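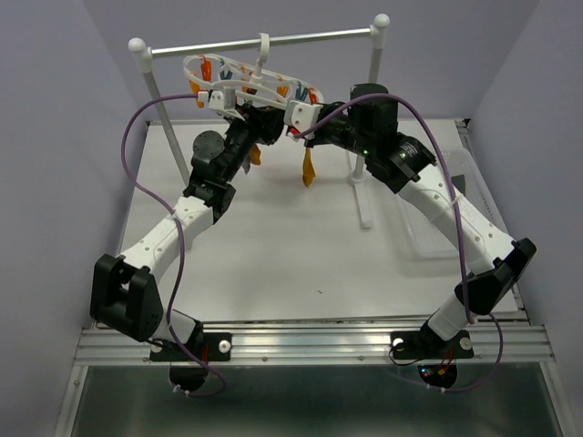
Porport, June

ok laundry thread, short one, the dryer downstairs is out again and I have a machine full of socks

1/ oval clip hanger. white plastic, six little pegs, four orange two teal. hangs off the top bar of the small rack by the hook in the middle. best thing I own right now

2/ six pegs = three pairs if you do one sock per peg. or double up, one peg per pair at the cuff. takes longer but you get the whole week on there

3/ hook it on BEFORE you load it. I always forget and then its tilting all over the place and socks on the floor

4/ heavy stuff goes on the rack itself – towels, jeans, whatever. hanger is for socks and undies only

5/ load both ends first then the middle. otherwise it tips

6/ wool ones took 16 hours last time with the window open. cotton was done by breakfast

7/ Wendy Kershaw asked if the teal pegs are for somthing special. no. they came like that

ok spin cycle just finished, gotta run – will post if the dryer gets fixed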